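June 28, 2020

Spent the afternoon on peripherals. The Lekum mouse was first. Outer sleeve off, lid folded back, contents out on the table. The box is plain corrugated board, shallow, with a tuck lid. It weighs almost nothing and crushes at the corners if stacked more than a few deep, as the Stustton shipment showed.

Cable length on the spec sheet is 200 cm. Factory fold leaves kinks at each bend and they do not relax by themselves. Last October I hung one over a door for a week and the kinks were still there. Decided to leave this one alone and let use take care of it.

The instruction sheet went back in the box, flat. I read it through once. Most of the text is safety wording. The useful part is two lines on sensor resolution and a table of surface types, with white gloss marked as poor. My table is white. A mat is on order from Esen, item 485, matte gray.
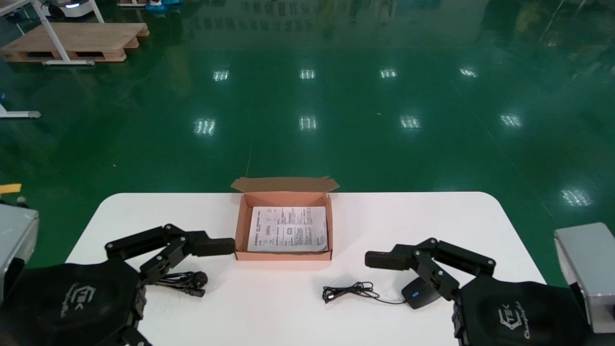
Does the sheet need to be kept once the mouse is in service? Keep it until the warranty period ends, then recycle it with the box.

Entered the mouse in the log as number 749. The previous entry was the McIntyre keyboard, which still has no shelf assigned. I want boxes and sheets filed by log number from now on. Filing by maker failed as soon as two makers used the same size of box.

Packing order for returns, written down so I stop working it out each time: sheet at the bottom, mouse on top of it, cable in loose loops beside the mouse, tie on the cable only and never around the body. Lid last. Tape across the front edge, one strip, 100 mm.

Still to do: label the spare power cables by voltage, find the second roll of tape, write to Stustton about the crushed corners. Their last reply asked for the box dimensions, so I need to measure one that kept its shape.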